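Okay, I've been promising a thread on wood grain for ages and it's raining, so let's go. Everything I've learned about reading grain on old furniture, from a person who started out knowing zip. 1/

First thing: grain is just the tree's growth, sliced. Straight up and down lines usually mean the board was cut so the rings stand on edge. Big looping arches that look like a cathedral window mean it was cut flat across the rings. Same tree, totally different look! Once you see it you'll be crouching beside tables in cafés forever. 2/

I got hooked in August, when I paid 25 dollars for a little side table at the Gollosley market. The seller swore it was walnut. I took it home, flipped it over and the underside was pale as butter. Stained birch, I reckon. I love it anyway, it holds my tea. 3/

Ngọc Dương (best woodworker I know, taught the night class I did) has a rule: look at the end before you look at the top. If the lines on top carry on over the edge and turn into curved rings at the end, you've probably got a solid board. If the pattern stops dead at the edge, be suspicious. 4/

Suspicious isn't the same as snobby, mind you. Some of the loveliest old pieces are veneered, and a good veneer is a joy. Matched sheets, opened like a book, so the left half mirrors the right... I could look at a bookmatched wardrobe door all afternoon. 5/

Colour is the thing that trips everyone up. Reddish brown could be mahogany, cherry that's had years of sun, or pine with a tin of stain over it. I try to ignore colour altogether for the first minute and only look at the lines. Are they fine or coarse? Even or wandering? Which way do they run? 6/

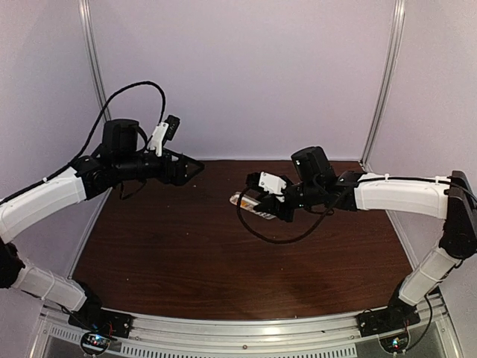
Dark reddish brown, with fine darker lines running side to side. Lovely colour, and the lines are what I'd look at first. 7/

Then pores! Run a fingernail lightly across the surface. Oak and ash have big open pores and you can feel them as tiny grooves. Maple and cherry are so tight they feel like nearly nothing. A cheap magnifier helps heaps. Mine cost five bucks and lives in my coat. 8/

A question from Gervásio Queiroz on my last thread: does grain direction matter for cleaning? Yes, a bit! Wipe along it, always. And if you ever sand, go with the grain, finishing on something fine. I used 300 grit on the side table once and it came up like silk. Then I put a hot mug on it. Sigh. 9/

White rings from mugs, while we're here: try the gentlest thing first. A soft cloth, a dab of furniture wax, small circles, then buff along the grain. Test it somewhere hidden. My ring took five goes over a week and you can still find it if you know where to look. 10/

My next project is a set of drawers from my aunt's place in Radonjić. Every drawer front has the grain flowing into the next one, top to bottom, as if somebody cut them all from one board. One front has been swapped at some point and the lines don't meet. I'm weirdly fond of that one. 11/

If you've got a mystery table at home, go and look underneath it right now, then post me the end grain. I'll be up till ten with a pot of tea and the magnifier book. 12/12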